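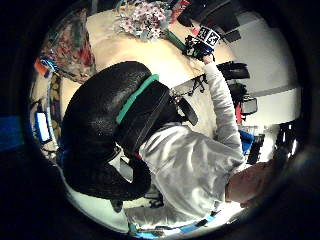
Tulis building in Drirnititz to reopen with low-cost work rooms

Oct 11, 2021

The former Tulis button factory on Alcaraz Street in Drirnititz will reopen in March as a shared building for small businesses, designers and technical startups, the town's development office said on Monday.

The first phase covers the ground floor and the east half of the second floor. It will have work rooms of different sizes, a loading area, a kitchen and one large hall of 4,000 square feet that tenants can book by the half day. The hall was the factory's pressing room and has kept its original columns and north-facing windows.

Binine Property, which bought the building from the town two years ago, is paying for most of the work. The town is covering the new water main and the sidewalk on the Alcaraz Street side, where the old one had sunk badly near the corner.

Rents in the first phase will be fixed for three years. Under the sale agreement, Binine must offer at least half of the rooms at the lower of two rates, meant for businesses less than five years old. Electricity is billed separately and each room gets its own meter. Internet is included.

The development office has received 203 applications for space so far, far more than the first phase can hold. Most came from people already living in Drirnititz or in the villages to the south. Software and electronics firms made up the largest group, followed by furniture makers, food businesses and sewing shops. Food businesses will have to wait for the second phase, when a ventilated kitchen wing is planned.

Applicants will hear by mail before the end of the year. Those who are not offered a room will stay on the list and do not need to apply again, but they should tell the office if their address or space needs change.

Work has gone more slowly than planned. The roof was due to be finished this summer, but the contractor found rot in the beams over the stairwell and had to order replacements cut to length. Those are now in. The elevator is the main item still open. The manufacturer has given a delivery date in January, and the second floor can't be rented until it has been installed and inspected. If it comes late, ground floor tenants will still be able to move in on time, the office said.

Parking

Several neighbors asked about parking at last month's public meeting. The lot behind the building has 38 spaces, and tenants will be charged for permits. Alcaraz Street itself will stay residents-only after 6 p.m. Delivery trucks must use the rear gate and may not enter before 7 a.m. or leave their engines running in the yard.

A request for a second gate on the canal side was turned down. The path there is too narrow for vehicles, and the town wants to keep it for walkers and cyclists. A bike rack will go in next to the path instead, with a covered section for tenants.

Factory history

The Tulis company made buttons and buckles in the building for most of the last century. At its busiest the factory turned out more than 3,000 gross of shirt buttons a week, according to a company ledger kept in the town archive. Production stopped in 1994. A carpet wholesaler used the ground floor for some years afterward, and the upper floors were left unused.

The archive has asked former workers and their families to lend photographs, pay slips, sample cards or tools for a small display in the entrance hall. Items will be copied or photographed and returned. They can be dropped off at the archive desk on any weekday morning - loans need a signed form, which is available there.

One of the old presses will stay in the building. It weighs too much to be moved down the stairs and will be fenced off on the second-floor landing.

Second phase

Plans for the second phase, which takes in the west wing and the yard buildings, have not been approved. Binine is expected to submit drawings next spring. The yard buildings are in worse condition than the main block, and one of them - the old dye shed - may have to come down. Soil under the shed will be tested first.

The town has set aside a grant fund for tenants who need to buy equipment or adapt their rooms. Grants are capped at 1,000 euros per business and will be paid against receipts. Forms will be sent out with the rental offers.

The development office will hold one more information evening before the building opens. The date will be posted at the town hall and on the notice board at the Alcaraz Street bus stop.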